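Kitchen Sorters Wanted – Flikmont Shared Kitchen

Do you put the spatulas back where they live? Do you have views about where that is? We may have paid work for you.

Flikmont is looking for 2 part-time kitchen sorters, starting in April. The kitchen is used by bakers, soup makers and one very determined jam business, and all of them cook better than they put away. Utensils come off the shelves in good order and go back as a heap.

The job is mostly small stuff. You'll sort spoons, spatulas, graters and trays by station, match loose parts to whatever they fell off, pull anything cracked or melted, and keep the drawer labels up to date. There are 63 drawers. The labels on the older ones were written by someone who believed in the word "misc."

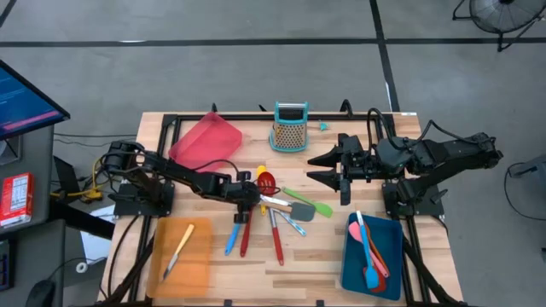
Aroha Sheehan, asked what she wished she had known before her first shift, said that slotted spoons should get a drawer of their own from day one, and that you should never let a baker talk you into sharing it. She also said the work is calmer than it sounds, once you stop taking the whisks personally.

You don't need restaurant experience. You do need to be comfortable on your feet, able to lift 50 pounds (the mixers, not the spatulas), and polite to people who are holding hot pans and looking for the good peeler. Color-coding is welcome. Please ask before you color-code everything.

Shifts are four hours, mornings or evenings, with a meal included. The meal depends on who is cooking, so some days it's jam.

To apply, write to Noémi Bíró at Flikmont, Box 2169. Tell us which shifts you can work and, in a few lines, how your own utensil drawer is arranged. Photos aren't needed, and neither is a résumé longer than a page. Mark the envelope "Sorter" – the last batch got filed under misc.

Posted 22 December 2020. Open until both spots are filled.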